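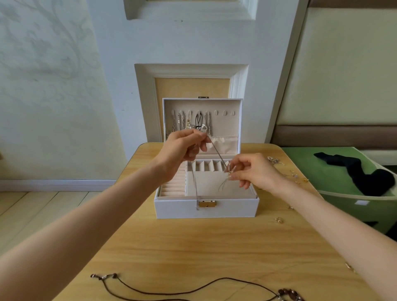 A necklace is only a lot of little links, so the computer should just work out where every link is going to go, wrote one reader after our last page on robot hands. It is a sensible idea and engineers have tried it. This page explains why it is so hard, and what the software does when it can't work everything out.

The job

Putting a necklace away in a jewellery box takes a few seconds. You hold it up, move it over the box and let it down. You probably think about something else while you do it.

A computer program that controls a pair of robot hands has to deal with every bit of that job. We will call our program Kanier. Kanier has three main parts, and they pass messages to each other all the time. One part looks, one part plans and one part moves the motors. Engineers call these perception, planning and control.

Perception: working out what is there

A camera sends the computer a grid of coloured dots called pixels. A pixel doesn't say "I am part of a necklace". It only says how much red, green and blue there is in one tiny spot. Perception software has to turn the dots into things.

It does this by learning from examples. People collect lots of pictures and mark them by hand: this bit is chain, this bit is table, this bit is the lid of the box. The software makes guesses, compares its guesses with the marks, and changes itself a little each time it is wrong. After enough practice it can make good guesses about pictures it hasn't been given before.

Thin silver chain is one of the worst things you could ask it to find. A chain may be only one or two pixels wide in the camera picture. It is shiny, so part of it can look white and part of it nearly black, depending on where the light is. If it hangs in front of a pale box, bits of it can vanish. And if other chains are hanging on hooks inside the lid, the software must decide which silver line belongs to the necklace in the hands and which lines belong to the ones behind.

So perception never says "the chain is exactly there". It gives each guess a score for how sure it is. The other parts of the program need that score. If the looking part is very unsure, the moving part should slow down.

There is another job for perception, which is distance. One camera gives a flat picture. Two cameras side by side can compare their views, the way your two eyes do. Hold up a finger, shut one eye and then the other, and your finger seems to jump. Things close to you jump more than things far away. The software measures the jump and turns it into a distance. With thin chain it can easily match the wrong bit of silver in one view to the right bit in the other, and then the distance comes out wrong as well.

Planning: choosing what to do

Once the program has a rough idea of where things are, it has to choose some movements.

Planning software likes solid objects. If you hold a wooden block and turn your wrist, the block turns too, and its shape stays the same. To say where a block is, the computer needs six numbers: three for its place and three for which way it is turned.

Now go back to the reader's idea. Suppose a chain has 40 links. Each link can tilt and swing a bit against the next one. The computer would need numbers for every link, and when one moves it tugs the next, and that tugs the one after. A small mistake near the top gets passed along. By the bottom of the chain, the computer's version and the real one might look quite different. The sums can be done, but they take time, and the chain is swinging while the computer is still doing them.

So planners often use a simpler pretend chain. Kanier pretends the necklace is made of 10 straight pieces joined end to end. That is wrong, and the people who write programs like this know it is wrong. It is close enough to answer the questions that matter for the job. How low does the loop hang? Will it touch the side of the box on the way in? Is the bottom of the loop over the open compartment, or over the part where the rings go?

The plan itself is made of steps. For this job it could go something like this. Hold the top of the chain with one hand. Hold the lower strands with the other, so they don't swing much. Bring both hands over the open part of the box. Go down until the loop touches the lining. Keep going down while the chain folds up on itself. Let go with the lower hand, then with the upper one.

Two hands are harder to plan for than one. Each hand has its own path, and the paths mustn't cross. The hands also mustn't pull apart, or the chain goes tight and could snap. The planner has a rule for this: the distance between the hands must always be less than the length of chain between them. It checks the rule at every point along the path. If the rule is broken anywhere, it throws that path away and tries another.

The lid matters too. An open lid stands up at the back like a wall, and a wall with hooks on it is a bad place for a loose chain. Planning software draws an invisible box round the lid, a bit bigger than the real thing, and tells the hands to stay out of it. Programmers call this a keep-out zone.

Control: making the motors do it

A plan is only a list of wishes. Control software makes it happen.

The controller runs in a loop, over and over, many times each second. It checks where the hand is. It compares that with where the plan says the hand should be. It gives the motors a small push to make the difference smaller. Then it checks again. This is called feedback, and you use it when you carry a full cup across a room.

Speed is a big part of control. Move a hanging chain sideways and stop suddenly, and the chain carries on swinging. A good controller speeds up gently and slows down gently. You can try this with a piece of string and a key. Move your hand fast and stop dead, and look at the key. Then do it again slowly. The second way takes longer to get there, but you don't have to wait for the swinging to stop.

Grip is the other part. Squeeze too lightly and the chain slips through. Squeeze too hard and a thin link could bend. Some robot hands have touch sensors in the fingertips, and the controller uses a feedback loop for squeezing as well. If it feels the chain start to slide, it squeezes a little more.

When the plan goes wrong

Plans go wrong a lot. The chain might catch on the edge of the box, or some of it might end up outside.

This is why the looking part never stops. While the hands are moving, perception keeps sending new guesses, and the program compares them with what the pretend chain said would happen. If they match fairly well, it carries on. If they don't, it stops, goes up a little way and makes a new plan from where things are now. Making a new plan in the middle of a job is called replanning.

Programmers have to decide how different is too different. Set the limit too small and the robot stops every moment for nothing. Set it too big and it carries on happily with half the necklace on the table. Somebody has to pick the number, test it, and pick a better one.

Words from this page

Pixel: one tiny dot in a camera picture.
Perception: software that works out what is there and where it is.
Planning: software that chooses the movements.
Control: software that works the motors.
Feedback: checking what happened and using it to decide the next push.
Keep-out zone: a space the robot's hands are told not to enter.
Replanning: making a new plan part of the way through a job.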